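Plositora Teach Console: recording and remote demonstration for two-arm suturing rigs

Product page | Overview | What it does | What it doesn't | Parts | Questions | Contact

The Teach Console is a seat, two hand controllers, a foot tray and a recorder. You sit down, take hold of the controllers, and the arms on your bench do what your hands do, scaled down. Everything is logged while you work: joint angles, jaw opening, pedal presses and video. Later, somebody on your team tries to get a policy to do the same thing without you in the seat.

We sell the first half of that. We have doubts about how the second half gets advertised, and a good part of this page is spent on them. If you've read other equipment pages in this field you've probably seen the phrase "learns from just a handful of demonstrations." We've tried a handful. You get a robot that is good at the handful.

For bench research and training labs only. The console isn't cleared for use on patients and we have no plans to apply.

What you get for the money

The controllers are the reason to buy this. Each one sits in a counterbalanced frame and moves freely when the clutch pedal is down, so you can bring your hands back to a comfortable place without dragging the instruments along. Motion scaling is set on a plain knob with detents. Earlier units had it in a menu, and operators changed it halfway through a recording without noticing, which spoiled the session. The knob position is now written into every log.

Pinch sensing is continuous. A lot of the demonstration data we were sent by early customers had jaws recorded as open or closed and nothing in between. For picking up blocks you can live with that. For thread you can't, as a half-open jaw sliding along a strand is doing a job of its own.

The recorder keeps all channels on one clock. It sounds like a small thing. Ask any vendor how far their video drifts from their joint data over a long session, and ask to see a file.

Teaching by hand

The console also supports hand guiding, where you switch the arms to a floating mode and push them through the motion yourself. We include it because buyers ask for it. It's good for setting up: marking start poses, showing the arm where the tray is, checking reach. As a way to teach suturing we don't recommend it. Your hands get in front of the camera, you can't manage two instruments and a needle at once with any finesse, and the force you put on the arm muddies the readings. Mirjam Stöckli, who runs our bench, tried to record a full stitch this way over several days in June and has asked that we not call it a feature. It's listed under Setup.

How many demonstrations

This is the question we get most, and the one where we're least willing to give a number that suits the sale.

Our own reference set for needle driving has 2,000 demonstrations. We trained on the first 300 and got a policy that looked convincing in a short clip and fell apart when the needle arrived at a slightly different angle. At 1,000 it was recovering from some of its own mistakes. We can't tell you that 1,000 is the right figure for you. Different tissue, different thread and a different operator all change it, and anyone who quotes you a figure before seeing your bench is guessing.

What helped more than quantity was keeping the bad ones. Dropped needles, missed grasps, a second try at the same bite. Our first instinct was to delete these. Geeta Pal, who labels the data, argued for leaving them in and marking them, and the results were better for it. The recorder has a pedal for this purpose. Press it when something goes wrong and keep working.

Why thread is the hard part

Most demo videos stop when the needle comes through. The needle is rigid and follows a curve you can write down. Thread does what it likes. It twists, it loops back over itself, it goes dark where the light falls off, and a strand lying across an instrument can hide the one thing you needed to see. A person in the seat deals with all this by watching, waiting a moment and making small corrections, and often couldn't tell you afterward what they did. 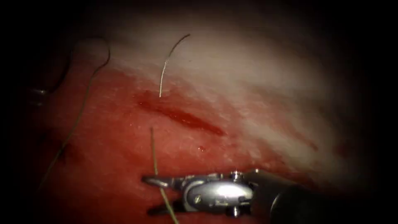 Those small corrections are what you're paying to record, and they're also the easiest thing to lose. If the logging rate is low, or someone has smoothed the trajectories to make them look tidy, they're gone. The recorder does no smoothing. The export tool will do it if you ask, on a copy, and leaves the original alone.

Lighting deserves a word too. An endoscope lights the middle and leaves the corners black. We've seen policies trained under bright, even bench lamps that were useless the moment they were moved to a scope. Record under the light you mean to use, even if the video looks worse in your slides.

What's in the crate

Operator seat and frame
Hand controllers, left and right
Foot tray with 4 pedals: clutch, camera, record, mark
Recorder with removable drives
Stereo viewer
Hulerside adapter plate and cable set
Printed manual, and the same manual as a file

Arms, instruments, scope and practice tissue aren't included. Adapter plates for Lanmont arms are sold separately. We don't currently support Bagheri instruments. Their wrists are fine, but we couldn't get repeatable jaw readings from them and won't list something we can't make work.

Questions we get

Can we control the arms from another building?
On a wired network, yes. We've done it. Whether you should depends on your delay, and the console will show it to you and lock the arms if it climbs past your set limit. Across the public internet, we'd say no for anything involving a needle.

Does the operator feel the tissue?
No. The controllers give resistance at the edges of the workspace and nothing else. Operators learn to judge tension by eye. Some do it well and some never do, and you should find out which kind you have before recording a big set.

Do you supply a trained policy?
We supply the reference set and the one we trained on it, with its failures listed. Treat it as a starting point. It's not going to close a wound for you.

Can one person run it?
One person can operate. Recording goes much faster with a second person at the bench to reset the tissue and load needles.

Trying it before you buy

We'd prefer that you did. Bring your own thread and your own operator, and plan to stay the whole day. The morning usually goes to getting used to the clutch. You leave with the raw files from your session whether you order or not.

Prices are given on request because the adapter work varies. Write to the Plositora bench team and tell us which arms you have, which scope, and what you expect the robot to do on its own by the end. We may write back to argue with the last part.

Page last revised Apr 4, 2022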